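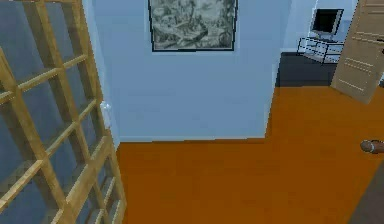 Checking Discount Codes and Unit Prices Before a Household Order

Unit price first
Compare the price per 100 g or per litre, with the discount already taken off. Multi-buy offers are often shown at the single-item unit price, so the figure on the page needs recalculating. Divide the final total by the total weight or volume.

Order of codes
Where a shop accepts two codes, enter the percentage code before the fixed-sum code and note the total. Clear the basket and reverse them. Some checkouts apply codes in the order typed; others ignore it. Segers accepts one code per order, and Pleltis accepts two, provided only one is a percentage.

Delivery thresholds
Add the delivery charge to the basket before comparing shops. Topping up to reach free delivery only saves money if the added item was already on the list. Dishwasher salt, bin liners and baking paper keep well and suit this purpose.

Price records
Keep a plain spreadsheet with four columns: item, shop, pack size, price paid. Our own sheet held 663 entries by October, 206 of them from Grevness. Sort by item, then by unit price. A "was" price that never appears in the sheet should be disregarded.

Returns
Check who pays the return postage on bulky goods. Keep the packing slip until the refund has cleared. Reduced items at Gallham can be exchanged but are not refunded unless faulty.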